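Urkbridge police seize costume firm's computers in inquiry over stage platform fall

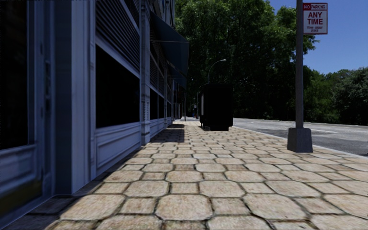 Pavement outside a shopfront

Police in Urkbridge have taken computers and paper records from the office of Okabe, the company that supplied scaffolding and raised platforms to the set of a television drama, a police statement said on Nov 4, 2022.

The search is part of the investigation into the collapse of a platform in June, when two members of the crew were badly hurt and a third person was treated for shock. The drama, which has the working title Barnska, was being filmed in a former grain warehouse near the river.

According to the statement, officers came to the office with a warrant in the morning and stayed for several hours. The staff did not resist and opened the rooms which were locked. Nobody was arrested, and no charges have been brought against any person or company so far.

A lawyer acting for Okabe said the company had already offered to give the records without a warrant. "My client has answered every letter from the police," the lawyer said. "We were surprised by the search, but we have no objection to it."

The company makes costumes too, and this is the work for which it is best known in the town. It began to hire out platforms only three years ago, after it bought the stock of a smaller supplier that had closed.

What the investigators want to know

The police are trying to find out who approved the platform for use on the day of the accident. The search warrant, parts of which were read to reporters by a court clerk, asks for inspection sheets, delivery notes and all messages between Okabe and the production company, Pitamico.

It says that 1,988 pages of documents were handed over during the summer, but that the inspection sheets for one week were missing. That is the same week in which the platform was delivered and put up.

Okabe has told the investigators that the sheets were filled in by hand and given to a person on the set, as was usual. Pitamico says it never received them. Both companies agree that a copy should have been kept in the office.

The platform was 36 square metres in size and was built to look like the deck of a ferry. A rehearsal was going on when one corner gave way. The actors had left the deck a few minutes before for a costume change, and only technical crew were standing on it.

An early report by a safety engineer, ordered by the court, said that two of the supports did not belong to the same system as the others. The report did not say who had placed them there, and the engineer asked for more time to test the metal. The second report is expected before the end of the winter.

Crew members wait for payment

The injured crew members, a lighting technician and a carpenter, have both left hospital. The carpenter has not returned to work. Their union said that the insurance company has paid the medical costs, but that the question of lost wages is still open.

The union also said that 61 people who worked on the series had signed a letter to Pitamico. In the letter they ask the company to publish the safety plan which was in force in June, and to let an outside inspector visit the set each week if filming starts again.

Pitamico confirmed that it had received the letter and said it would reply in writing. It has set aside a fund of 4,000 pounds for travel and small expenses of the injured workers — a sum the union called "much too small".

Filming is still stopped

Barnska tells the story of a ferry crew during a long strike. Four of the planned eight episodes were finished before the accident. The warehouse was closed by the police for nine days and was then given back to its owner, but the production did not return.

Pitamico said the remaining episodes could be filmed next year in a different place, without any raised set. The broadcaster has removed the series from its spring programme and has not given a new date.

The town council, which had granted permission for the filming, said it would wait for the result of the police work before it decides on new requests from production companies. Two such requests are now with the council — one for a short film and one for an advertisement.

The police have asked anyone who was in the warehouse during the week of the delivery, and who has not yet spoken with an officer, to contact the station in Urkbridge. Photographs or videos made on the set in those days are also wanted, even if they do not show the platform.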